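Speaker notes: Comparing finger pads and camera mounts on the hand-held gripper
Zhiqiang Dong, with Cheuk-hei Hsueh
Thu 6 June, second session, 20 minutes plus questions

Slide 1. Title

Say who we are. Cheuk-hei ran the sessions and I did the sorting afterward. Thank the Hollholm people for the slot. Mention that questions can come at any time, but the numbers are all on slide 6.

Slide 2. What we wanted to know

We have used the Stedis hand-held gripper for over a year, mostly on rigid things: cups, boxes, tools. In October we moved to clothes and the old flat pads gave us trouble. A shirt has very little for a flat pad to hold. The fingers close, the cloth slides, and the operator squeezes harder and tries again.

So there were two questions. Does a ribbed pad pick up cloth better than a flat one? And does the wide lens still show the fingertips well enough to label a grasp?

Don't go into the policy training here. Zhiqiang covers that in the afternoon block, so point people to it and move on. (Note to self: that's me, so say "I will cover that.")

Slide 3. The ribbed pads
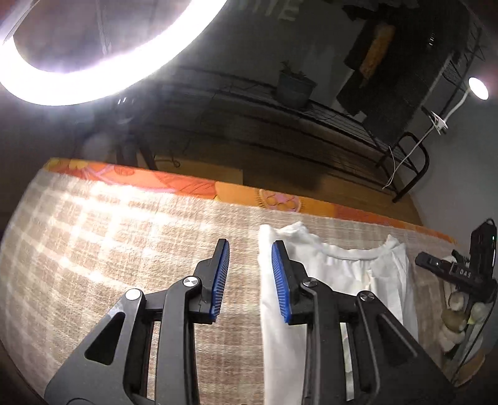
Ribbed blue pads on the open gripper, with the folded T-shirt by the right finger.

Point to the grooves. They run across the pad, and the two pads face each other over the gap. The finger linkage is the same as in the flat-pad version. Only the pads were swapped.

Say that the pads are from Katene and are held on with two-sided tape. We tried glue first and it was a mistake, since you can't change a pad in the middle of a session.

The view also shows what the lens does. The blanket curves, and so does the rack behind the bed. People new to this footage always ask about it. We leave it curved for labeling and only flatten it for measurement.

If someone asks about the checked blanket: a patterned surface helps the tracking. We had worse results on a plain sheet.

Slide 4. How a session went

Keep this short. One operator, one garment, one bed. The operator picks up the garment, moves it, lets go, and starts over. We changed pads halfway through each session, and which pad went first was decided by coin toss.

We did 9 sessions and kept 737 grasps after throwing out the ones where the tracking dropped. Each session was capped at up to 300 attempts because hands get tired. Cheuk-hei can say more about that if there is interest. The trigger spring is stiff, and by the end of a long run people start closing the gripper at an angle.

Slide 5. Light and the lens 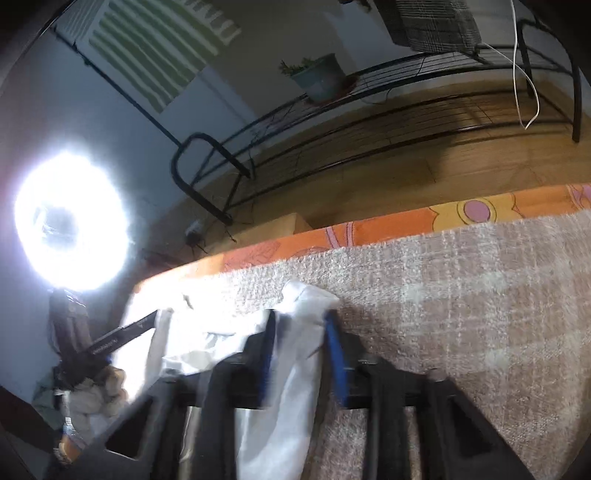
Gripper over the crumpled cloth, ring light at left.

Give the room a few seconds to look. The ring light is blown out and the cloth is bright where the light hits it. The blue strips on the inside of the jaws are still easy to find, and that was the main reason for choosing blue. Black pads on black fingers were very hard to label.

White cloth under a strong light is the bad case. The folds wash out and you lose the edge you want to grab. We tried three things: turning the light down, moving it farther back, and fixing the exposure on the camera. Fixed exposure did the most. Moving the light back helped a little. Turning it down made the far corners too dark.

Mention the Braltton mount here. It holds the camera farther from the fingers than the stock one, so more of the bed gets in and the fingertips get smaller. For shirts and towels that is a fair trade. For socks we went back to the stock mount.

Slide 6. Results

Read the table out loud, left to right. The back row could not see it last time.

The ribbed pad needed fewer second tries on thin cotton. On thick fleece we saw no difference worth reporting. On a single layer lying flat, both pads did badly. Be clear about that one, because people will want to hear that ribs solve it.

Slide 7. What we are changing

Softer trigger spring. Fixed exposure by default. Ribbed pads on all the clothing kits, flat pads kept for boxes.

Still open: pad wear. The ribs on the oldest pair are rounding off and we don't have a good way to say when a pair should be replaced. Ask whether anyone in the room tracks this.

Slide 8. Contact and questions

Leave this one up. Cheuk-hei has 2 spare sets of pads at the table by the door for anyone who wants to feel the ribs. Please get them back before lunch.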